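Notes for the Ternville talk, 2.30 slot. 20 mins + questions. DON'T read these out, glance only.

# The gripper that didn't let go

**Open (1 min)**

- Who I am, quick. Negin Yazdani, commissioning side. Not a controls person, say so early, saves me in the questions.
- Story about a fault that hurt no one. Cost us most of September.
- Ask for hands up: who has had an emergency stop work perfectly and still make things worse? Wait. Someone always laughs.

**The job (2 mins)**

Grundden flats, assisted living. Arm on a mobile base, bathroom and kitchen jobs. Picks things up off the side, hands them over or puts them back. Slow. Residents mostly sat down when it's near them, so hand and face height matter more than feet. Come back to this!!

Software from the Potgieter team, us doing the site work and the safety file. Mojtaba Alipour on the file, me on the floor with the laptop and the bad chair.

Force limits set low. Grip closes, checks, lifts. All signed off, all boring. Sign-off run was 300 picks in the test flat and the grip check didn't miss one. Slide with the table on, don't linger, nobody can read it from the back anyway.

**What went wrong (5 mins)**

- Run with Ladan Mahmoudi standing in as the resident. She's our OT, knows the drill, thank god.
- Arm picks up a bottle, starts handover. Ladan takes hold of it.
- At that moment the base loses its heartbeat to the main controller. Protective stop. Correct!
- Arm brakes on. Correct.
- Gripper holds last commanded force. Also correct, acording to the manual. You don't want it dropping a kettle.
- So now Ladan has her fingers round a bottle that is clamped, on an arm that won't move. Thumb was between the pad and the bottle.

Pause here. Let them picture it.

Force low enough that it didn't hurt her. Pink mark, gone by tea. But she couldn't pull free without twisting, and the stop button does nothing for you because it's already stopped. She said "is it meant to do this" very calmly. I said yes, which was the worst possible answer and also the true one.

Got her out by tipping the bottle. Then it took us ages to get the gripper open, as release needs the controller back up and the controller wanted a reset from the panel. Panel was in the hall cupboard. Cupboard was locked. (They'll laugh. Let them. Then say: a resident would've been on their own.)

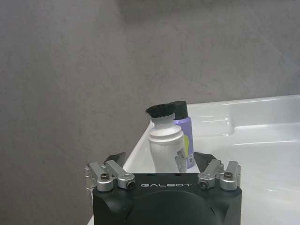

Bathroom picks are where I'd start if you're doing your own review. Tight spaces, people with wet hands, people who don't want anyone else in there with them. Look at how near those two things are on the back ledge of the basin, the white bottle with the brush on top and the purple can right behind it. Your planner cares about clearance for the pads. Fine. Now think about a hand coming in from the side, going for the can while the gripper's closing on the bottle. There's a wall at the back and not much room to pull out. Then think about which bit of your risk assessment covers a stop at that exact point. Ours had a line for "collision with person" and a line for "dropped object". Nothing for held.

Second thing on aerosols, keep it short: hold force was fixed per job and not per object. So a tube and a spray can got the same squeeze for as long as the stop lasted. Probably fine. "Probably" was in the file. Mojtaba took it out and wrote a proper limit.

**Why the stop happened (4 mins)**

People want this bit, don't skip even if late.

- First guess wifi. It's always wifi. Wasn't.
- Aksel Bach went through the logs. Heartbeat dropouts bunched up, always during a handover, hardly ever on a plain pick.
- Handover turns on the extra camera stream. Stream and heartbeat on the same link, no priority set.
- Timeout was 256 ms. Came over from an older build, no reason written down anywhere. I asked four people.
- Logs for the month: 89 dropouts long enough to trip it. Only the one with a person's hand in it. That's luck and I'll say so.

Do NOT say "network issue" and move on. The network fault is the trigger. The trapping is the hazard. If we'd just fixed the link we would have had the same thing next year off a flat battery.

**What we changed (4 mins)**

1. Heartbeat gets its own link. Cheap, should've been day one.
2. Handover state is now known to the gripper itself. If the stop comes during handover it eases off to a light hold, then opens slowly. Drops the bottle, so what.
3. Not for hot or heavy things. Those don't get handed over any more, they go down on a surface first. Argument about this went on for ages, Pejman Dehghan was against, he may be in the room, be nice.
4. Manual release on the outside of the wrist cover, works with power off. Posell made us the part. One hand, either hand.
5. Release tested by the people who'll use it. Ladan ran those. Two residents couldn't work the first lever, so it got longer.
6. Reset panel out of the bloody cupboard. (Check audience before saying bloody)

Retest: 600 handovers with the stop forced at random points, dummy hand with a sensor in the thumb. Peak squeeze stayed under our limit in all of them. Took roughly a week, mostly swapping batteries in the dummy.

Still open, be straight about it:

- Slow opening with something slippery, it can slide before the person's ready
- Don't have a good answer if the stop comes *just before* handover state is set. Window is small. Still a window
- Dummy hand is one size!!

**If I'm running short of time**

Cut the timeout history, keep the cupboard. Skip the aerosol bit. Don't cut the open list.

**Questions I'll probably get**

- *Why not just open on every stop?* Hot drinks. Also stuff falling on feet, laps.
- *Does the standard cover it?* Pass to Mojtaba, he's front row left.
- *Did you report it?* Yes, same day, as a near miss. Full write up went to Grundden and the residents got a plain one-page verison.
- *Would you let it near your mum?* With the lever, yes. Before, no.

Water. Slow down on the cupboard story. Clicker is in coat pocket, spare batteries with Aksel.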